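Gurport One-Drawer Countertop Cabinet
Dark top / light pine drawer

Item no. 1470
In stock at Stetow, ships in 2 days
Free pickup, no minimum

Small wooden cabinet for the table or the counter. One drawer, dark brown top with the grain showing, black metal bar handle. Holds the table stuff that never has a home. Knives, chopstick rests, napkin rings, tea bags, birthday candles. Wipe it, fill it, done.

Same maker as the Dabbas tray and the Jetusano spice rack, so the wood goes together if you already have those. Close match, not exact. Dark tops vary more than the drawers do.

What you get
1 cabinet with drawer, put together
1 handle, black, already on
4 stick-on felt feet (in the drawer, look under the paper)
Care card

Details
Top: solid wood, dark finish
Drawer: pine, left light, clear wax inside
Handle: metal bar on two short posts
Drawer opens to the front only
Weight limit on top: up to 18 lb
Not for outdoors
Not dishwasher safe. Yes people ask

About the top
Finish is meant to look scorched. Darker and lighter streaks are normal, not a defect, please don't send it back for that. If you want a more even one say so in the order notes and we'll pick thru what's on the shelf. Can't promise.

Setting up
Put the felt feet on first. Clean dry surface, press and hold a few seconds each. Set the cabinet back far enough that the drawer has room to come out all the way over the table. The handle sticks out past the drawer front so leave space for that too, esp. on narrow counters.

First week the drawer may feel tight. Wood does that in a dry house. Rub a candle stub along both sides, work it in and out a few times. Still tight after that, write us.

What fits
Table knives, laid flat. Ceramic rests, small saucers, folded cloth napkins. Dinner plates no. Keep those next to it or stack a couple on top, just watch the wieght.
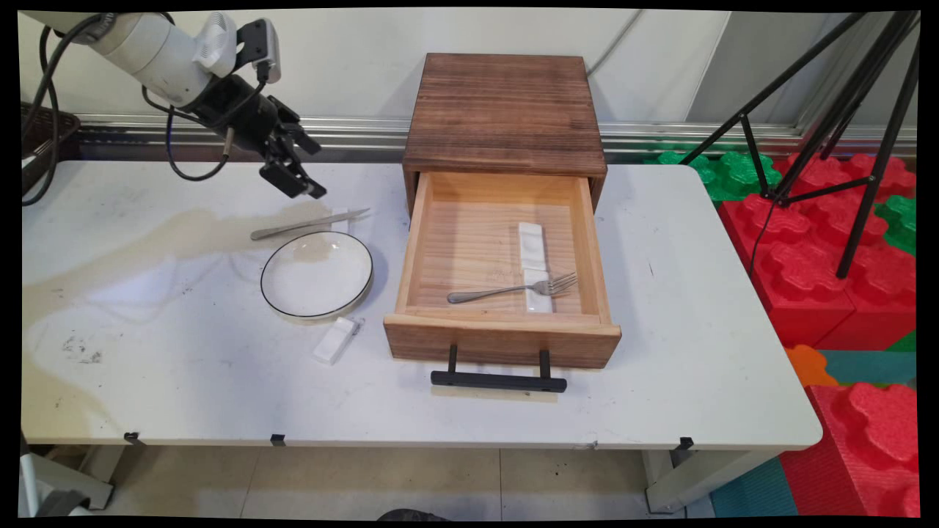 Care
Damp cloth, then dry cloth. No soaking. No bleach on the dark top, it will go patchy. Crumbs in the drawer: pull it open, tip the whole thing, brush out the corners. Wax the inside again when it starts looking dull, any clear furniture wax is fine.

Spare parts
Handle with posts and screws, item 117
Felt feet, pack of 4, item 600
Replacement drawers by request only, we need the number off the bottom of your cabinet becuase the February batch runs slightly wider.

Returns
30 days, unused, in the box. Scratched in shipping? Send a photo with the order number and we swap it.

Price and stock checked 30 April 2025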